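# Free spins should say what they cost

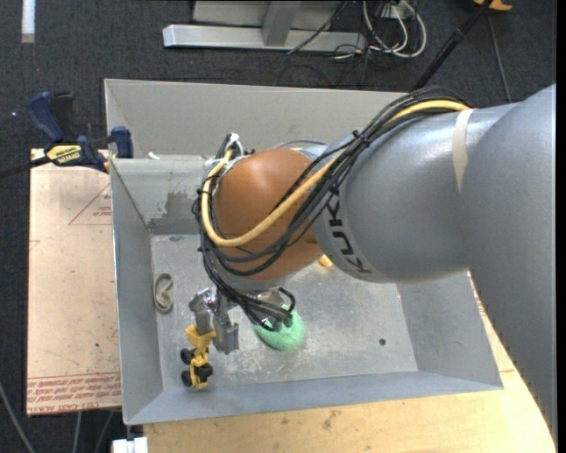

Last changed: Fri 5 December

Free spins are the most advertised thing in online slots and the least clearly priced. I have played slots for small stakes for years and I still need a calculator to work out what most offers are worth.

Take the welcome deal Andden ran in October. The banner promised 450 free spins. The terms, two clicks further in, said each spin was worth the minimum stake, that they only worked on one game, and that winnings had to be wagered 5 times before they could be withdrawn. None of that is unusual -- some sites ask for far more -- but it should have been in the same size of type as the number.

The game was Maurya, a five-reel slot from Puva with temples, elephants and a bonus round that pays well when it comes. I kept a note of my own play on it over the autumn. In 3,409 spins I reached the bonus round far less often than the opening animation had led me to hope. I don't say the game is unfair. A slot with high variance is supposed to go quiet for long stretches, and some players like that. A new customer with a bundle of free spins hasn't been told which sort of game they've been put on.

Cuvedell does this better. Its offer page has a short table with the value per spin, the wagering, the time limit and the most you can take out. It fits on a phone screen. I read it in under a minute and decided not to bother, and I thought better of the site for it.

The usual objection is that players don't read terms. Plenty don't, when the terms run to nearly 1,000 words and the part about withdrawals is near the bottom. Four lines under the banner would get read.

I'd like the regulator to require it. Until then I skip any offer where I can't find the wagering figure on the first page.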